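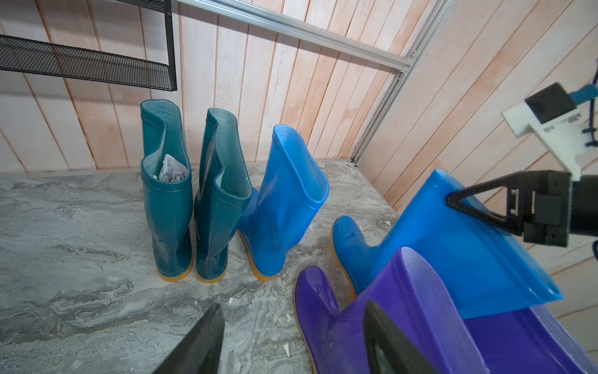 How should rubber rain boots be stored between wet seasons so the shafts don't crease?

Clean them, dry the lining completely, fill each shaft to the top, and stand the pair upright away from heat and sunlight. A crease that sits for months in the same place becomes a weak line in the rubber, and that line is where most boots eventually crack.

Guides > Footwear > Care and Storage
2025-01-29
By Anikó Szilágyi

This procedure covers unlined and textile-lined rubber boots with a soft shaft, adult and child sizes. It does not cover neoprene uppers or safety boots with a steel toe.

What you need

A bucket, lukewarm water, mild dish soap, a soft brush, two cloths, plain uncoated paper (packing paper or newsprint without color inserts), and silicone-based rubber conditioner. Do not use furniture polish, petroleum jelly or cooking oil. All three leave the surface shiny for a day and soften natural rubber over time.

Step 1. Wash the outside

Remove grit first, dry, with the brush. Rinse, then wash with soap and water from the top of the shaft down to the sole. Work the brush along the seam where the foot meets the sole. Pale soles show mud in this seam long after the rest of the boot looks clean. Rinse again and wipe with a cloth.

A white or gray film on dark rubber is bloom, a normal migration of compounds to the surface. It wipes off with conditioner and can be left for Step 4.

Step 2. Clean the lining

Wipe the lining with a damp cloth and a small amount of soap. Do not fill the boot with water. A textured lining holds far more water than a smooth one and takes days to release it. If the insole is removable, take it out and wash it separately.

Step 3. Dry

Crumple paper loosely and push one wad down to the toe. Add a second wad at the ankle and a third in the opening. Replace all three after two hours, then again in the evening. Leave the last set overnight.

Room temperature is enough. Radiators, hair dryers and the floor of a parked car all get hot enough to loosen the bond at the sole. Lorraine Whitlock at Stelis, who repairs boots for two riding stables, sees more separated soles from heat than from wear.

To check dryness, press a folded sheet of paper against the lining inside the toe for a minute. If it comes out limp, keep going.

Step 4. Condition

Apply a thin coat to the outside only. Bend the shaft gently by hand at any existing fold and work the conditioner into it. Wait ten minutes and buff. Keep conditioner off the tread.

Step 5. Shape the shaft

Drying paper and shaping paper do different jobs. Drying paper is loose. Shaping paper is packed firmly enough that the shaft stands straight without leaning on anything. Start at the ankle and build upward until the paper is level with the rim. A wad in the opening alone keeps dust out but does nothing for the shaft below it.

For tall boots, a rolled magazine or a length of foam pipe insulation is quicker. Cut the foam about a finger's width shorter than the shaft so it does not stretch the rim.

Existing creases: fill the boot first, then wipe the fold with a cloth dipped in warm (not hot) water and smooth it outward with your thumb. Light creases relax over several days. A fold with a visible pale line has already damaged the rubber and will not recover fully.

Step 6. Store

Stand boots on their soles on a hard, level surface. Leave a small gap between pairs. Brightly colored rubber can transfer dye to a lighter boot if the two are pressed together for a season - put a sheet of paper between them if shelf space is short. Do not hang boots by the rim or lay them on their sides in a pile.

Keep them away from freezers, furnaces and other electric motors. Ozone attacks rubber, and a closed cabinet in a hallway is better than an open rack in a utility room.

Check the paper in January and replace it if it feels damp or has slumped.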